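4.3 Does the tray do anything?

Most of the household advice we reviewed treats the tray as a tool of order. The Fukuda guide says so outright: loose food in a living space should be "given a floor and four walls," after which the room counts as tidy for daily purposes. The Zandine checklist goes further and awards a point for each tray, basket or shallow box that holds small food items, with no question asked about what the items are or what state they are in. We used both when we began coding the Indau rooms, and we had doubts about both by the end of the first week.

The doubt is simple to state. A tray collects things. Collecting is one part of putting away, and it may be the easiest part. A packet that someone means to finish tonight, a packet that will never be finished and a wrapper with nothing left in it can sit side by side on the same surface, and the checklist will score the three of them as one tidy object. If the tray is to be called storage, it ought to make some difference to what happens to its contents. We looked for that difference and found little of it.

Our records cover 400 rooms in which people both slept and ate. After removing rooms with no snack food at the time of the visit, or with forms too poorly filled in to use, we were left with 387. In those rooms the coders logged 1860 separate snack items, a term we used for sealed packets, opened packets and discarded wrappers alike. We come back to that choice in 4.5, where it is criticized.

Figure 6 shows one bed tray at three points. The items on it are typical of what the coders met: small single-serve packets, mostly bright, mostly light enough to be shifted by a tug on the covers.

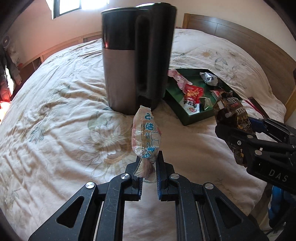 The boundary problem came up sooner than we had planned for. The Zandine checklist assumes that an item is either in the tray or out of it, and gives the coder one box to tick. Coders in Indau asked for a third box almost at once, for items lying partly over the rim, and we refused it for some weeks on the grounds that it would be rare. It was common. The pink-and-white wrapper draped over the left rim in Figure 6 is the kind of case they had in mind, and the kettle or jug standing directly on the bedspread next to the tray raises a second question that the checklist cannot handle. Is a large upright vessel on a soft surface part of the snack arrangement, or a separate object that happens to be near it? The two coders who scored this room gave different answers. One treated the whole top of the bed as a table and the tray as a place setting on it. The other scored the tray alone and entered the vessel under "drinks, misplaced." Both readings can be defended from the wording of the checklist, and a checklist that supports both is not measuring much.

We should be fair to the tray. On a wrinkled bedspread a raised edge does useful work. It gives small packets something to stop against, and a person who wants to eat in one room and throw away in another can carry the whole lot in one trip. The Drerko trial, often cited in favor of trays, reports shorter clearing times when one was in use. We don't dispute that lifting one object is quicker than lifting nine. What we dispute is the step from "quicker to clear" to "more often cleared." The trial asked people to clear up and then timed them. It had no way of finding out whether they would have cleared up without being asked, and the authors, to their credit, never said that it did. The claim seems to have grown in the retelling. The Fukuda guide cites the trial for it twice.

4.4 Sorting by state

In June we stopped using the in-or-out box and asked the coders to record state instead. Four states were allowed: sealed, opened with food left, opened and empty, and cannot tell. The last one was added against our wishes and became the most informative of the four.

Agreement was better than we expected for sealed packets and worse than we expected for everything else. Of the 1860 items, 1551 were given the same state by both coders working alone. That sounds respectable, and for some purposes it is. But the disagreements were not spread evenly. They piled up on opened packets made of foil or thick printed film, where a coder standing over the tray and told not to touch has very little to go on. Crumpled foil stays crumpled whether or not there is anything inside it. A bag with a rough top edge may hold two more helpings or a spoonful of dust. Clear film is kinder: in the second view, the wrapper with blue Chinese characters shows a brownish strip of food through its side, and a coder can enter "opened with food left" without a pause, the top edge being torn as well. The dark bag to its right, crumpled and printed with white and gold lettering, offers no such help.

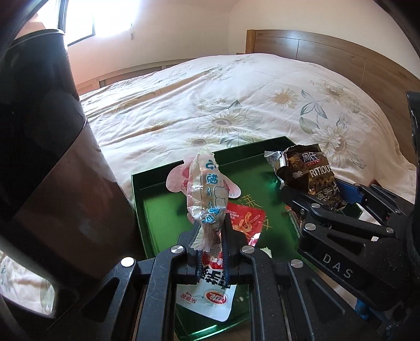
Guðlaug Sveinbjörnsson objected, on reading a draft of this section, that we were making a puzzle out of something any person in the room could settle in a second by picking the packet up. People do not look at their snacks from a coder's distance, the objection ran, and a scheme that forbids touching will always find more doubt than the household feels. There was a further point, made with some force: that a wrapper left in a tray may be a perfectly good note to oneself about what has been eaten and what to buy again, and that calling it waste is the researcher's habit and nobody else's.

We accept the first point in part. Handling would settle most of the doubtful cases, and a future round should allow it where the household agrees. But the ease of settling the matter by hand cuts against the tray as much as it cuts against us. If the state of a packet can only be learned by lifting it, then the tray has told its owner nothing, and the owner must go through the contents each time. That is the work a sorted drawer or a plain waste basket would have saved. As for wrappers kept as notes, we asked. Very few people in Indau described them that way, though we grant that a habit may be real without being described.

Ryota Hosoda has suggested a middle position, in which the tray is treated as a queue. Things enter it when brought to the bed and leave it when finished, and what matters is how fast the queue moves. We like this idea more than the two schemes we started with. It fits the way people talked ("I'm working through it") and it explains why a full tray can belong to a very tidy person. We are less sure that it can be tested with visits like ours, made once per room, usually between four o'clock and the evening meal. A queue seen once is only a pile. To say anything about speed we would have needed a second visit at the least, and we did not budget for one.

4.5 What the tray sits on

One further weakness applies to all the schemes, ours included. They describe the container and its contents and then stop. The surface under the container is left out, and so is the company it keeps.

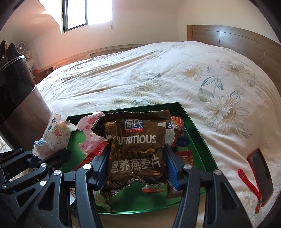 Beds are an awkward case. They are used for sleeping, sitting, folding, reading, charging and eating, and the person who uses them this way rarely has a clear rule about which use is in force. In around a third of the rooms the coders noted something on the bed that was neither bedding nor food and that would have had to be moved before anyone lay down. The checklist has no line for this. A room could score full marks for its tray while the tray itself stood where a pillow ought to go, and several did.

It might be said that this is a matter of taste, and that a bed in the late afternoon is as good a table as any. We have no quarrel with that. Our complaint is with a measure that takes no view and reports a score anyway. If eating on the bed is to count as ordinary, the tray should be compared with other tables, and it does poorly there: a quilt gives under weight, and a tall vessel set down beside a tray has no firm footing. If eating on the bed is to count as out of place, then the tray is out of place too, and should lose a point instead of gaining one.

The choice to log wrappers and full packets under one heading, which we mentioned in 4.3, made some of these troubles worse. It was done to keep the form short. With hindsight we would have used two lines on the form, one for food and one for what food came in, and accepted the longer visits. The 1551 agreed items can be split this way after the fact, and the table in the appendix does so. The remainder cannot, and we have left them out of every comparison that depends on state. Readers who prefer the Zandine scoring will find the original in-or-out entries there as well, for the rooms coded before the change. We would advise against pooling the two sets.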